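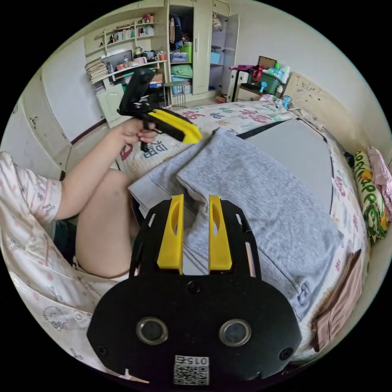 What is the best way to fold sweatpants so the stack stays flat?
Fold them lengthwise with one leg on top of the other, tuck in the crotch point, then fold in thirds from the cuff up.

Restton Home Forum > Laundry and Storage > Folding on the bed
7 replies

pokport_drawers wrote:
That answer is pinned at the top of this section and I disagree with the direction. Starting from the cuff puts the waistband on the outside. The elastic pulls in and the stack leans. Start from the waist and finish with the cuff.

hemline506 wrote:
Depends on the waistband. A flat drawstring waist behaves either way. Gathered elastic does not. I tested both in a Fjeld drawer over September and the cuff-first stack held its shape longer.

pokport_drawers wrote:
How full was the drawer? A packed drawer holds anything up.

hemline506 wrote:
Three quarters. Internal width 40 cm, one row.

graylint wrote:
Neither method works if the pants go in twisted. Lay them out and turn the legs straight before the first fold. A quilted cover is fine for this, but the stitching grips knit fabric, so lift the leg and set it down again. Dragging it only stretches the rib. 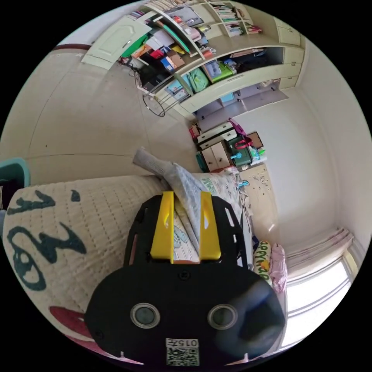 Light gray garment in a twist, ribbed cuff over the side of the bed.

tubandrack wrote:
Agree on straightening first. Disagree on the quilted surface. I use a folding board for everything now, a Jollar one, and I would not go back to bare bedding. The edge gives you a line to fold against.

pokport_drawers wrote:
A board is too narrow for adult sweatpants. You end up folding around it and sliding it out, and that undoes the first crease.

tubandrack wrote:
Only if you fold across it. Lengthwise first, off the board. Then use the board for the cross folds – the width stops mattering at that point.
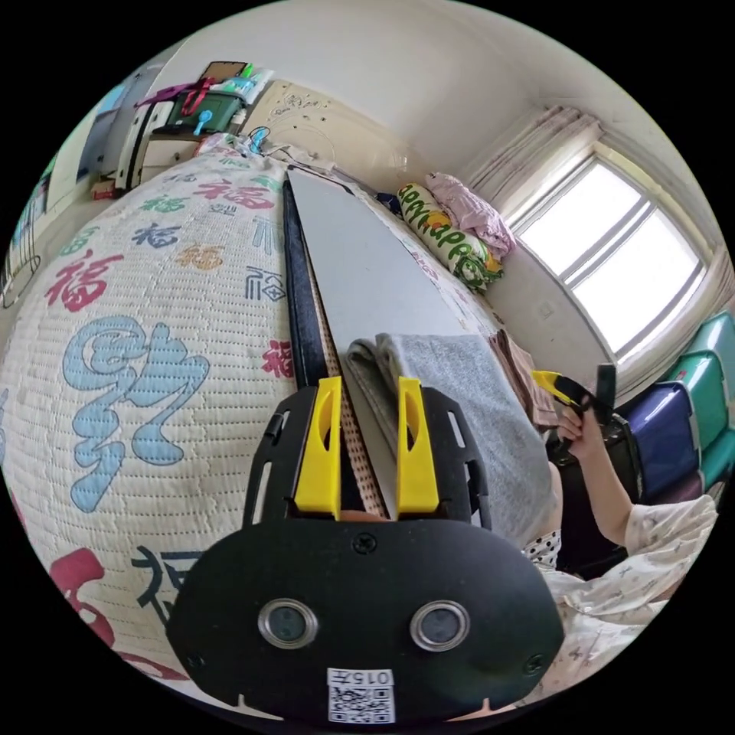 Restton, 12th December

Moderator summary, for anyone arriving from the pinned answer. The thread stands at 3,663 views and the same points keep coming up.

Straighten the legs before folding. All posters agree on this.
Fold direction is unresolved. Try cuff first for gathered elastic, either for a drawstring.
Boards are optional. If you use one, make the lengthwise fold before it goes under the fabric.
Towels are a separate subject – use the towel thread.

The pinned answer stays as written for now.

graylint wrote:
Can the summary mention thickness? Fleece in thirds is too bulky for a shallow drawer. Halves, then stand it on edge.

hemline506 wrote:
Halves on edge fall over as soon as you take one out.

graylint wrote:
Use a divider.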